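Software Engineer, Robot Perception and Control

Druvuvmont, Household Manipulation Group
Location: Trostwood site
Contract: fixed term, full time, with the possibility of renewal
Reference: 74

Druvuvmont invites applications for the post of Software Engineer in its Household Manipulation Group. The group writes the control, perception and planning software that allows a robot arm to handle laundry and other soft goods in ordinary domestic rooms. The post reports to the head of software and is open from September.

The successful candidate will take charge of Camier, our in-house planning library, and will work daily with the wrist and head camera streams on which it depends. Much of the work concerns clutter - objects that lie close to the gripper, hide one another or reflect light in unhelpful ways.
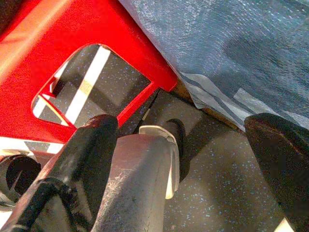
Wrist camera view: gripper above a speckled dark floor, with a red plastic panel close by.

Main duties

To maintain the grasp planner and reduce its response time, at present 300 milliseconds.
To improve the separation of dark cloth from dark backgrounds in colour images.
To keep the joint controller within its force limits when the gripper touches a rigid rim or edge.
To review code written by colleagues and to keep the written guidance up to date.

The postholder will also look after Agarwal, the replay tool with which engineers step through recorded trials and compare the planned path with the path taken. The tool holds 1,000 trials and needs a better search function.
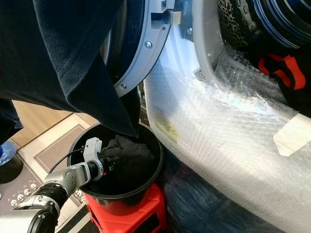 Is previous experience with robots required?
Applicants without it are welcome, provided they can show sound work in C++ or Python on a system that runs in real time.

Person specification

Applicants should hold a degree in computing, engineering or mathematics, or have equal experience gained at work. A good grasp of camera calibration and coordinate transforms is essential. Experience of motion blur, tracking or state estimation is desirable, as wrist images are often poor while the arm is moving.

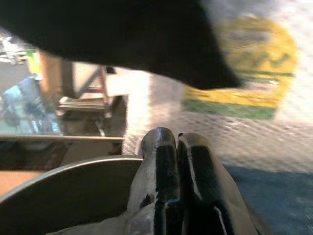
Wrist camera view with strong motion blur; the two gripper fingers are at lower centre.

How to apply

Please send a curriculum vitae, a covering letter of no more than two pages and one sample of code to the recruitment office at Trostwood, quoting the reference above. Shortlisted candidates will be given a short programming task and will have 48 hours in which to return it. Interviews will be held on site and will begin at 10 a.m. Requests for adjustments at any stage should be made to the same office.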